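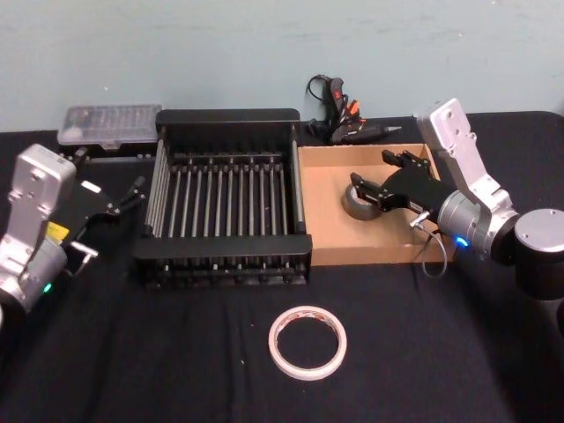

How long should crockery stay in the rack before you put it away?
Until it's dry to the touch on both sides, and for mugs that means the little ring underneath as well.

I start with that one every year as it's what people ask me on the way out of the door. These are my notes for session 4 of the household skills course, washing up and draining, typed up from what I said on the day plus the bits I forgot to say. Aarti Chaturvedi takes the session after this one (cupboards and storage), so if you've got a question about shelves, save it for her!

Loading the rack

A rack with thin metal rods gives you a row of slots, and the slots are the whole point. Plates go in on their edge, one to a slot, all facing the same way. If they're deep plates, skip a slot between them. I know it looks wasteful, but two plates touching will hold a film of water between them for hours, and you'll find it when you come to lay the table.

Start with the big plates at one end and work down in size. Bowls lean, tilted forwards so the water runs out of them. Glasses go in last, upside down, somewhere they can't get knocked. Lids are a nuisance — treat them like plates.

A rack that's open at the top will let you pile things up for ever. Please don't. When the slots are full, stop and dry a few things by hand.

What goes underneath

Somebody asked about cloths versus trays. I like a cloth at home, spread flat and bigger than the rack so the drips at the edges land on it too. A dark one hides tea stains, which is handy and also a bit of a trap, so wash it as often as you would a pale one. Hang it up overnight. If you use a tray, tip it out every time.

Cleaning the rack itself

Nazma Matubbar reminded me I'd skipped this altogether. Once a week, take everything out and go along the rods with an old toothbrush and washing-up liquid. The places where rods meet the rim are where the chalky stuff builds up. Warm water and a splash of white vinegar will shift it; rinse well and dry it with a tea towel.

For next time

Load your own rack at home two different ways on two different evenings, and jot down what was still wet after an hour. Half a page is plenty. Bring a tea towel as well, we were short again.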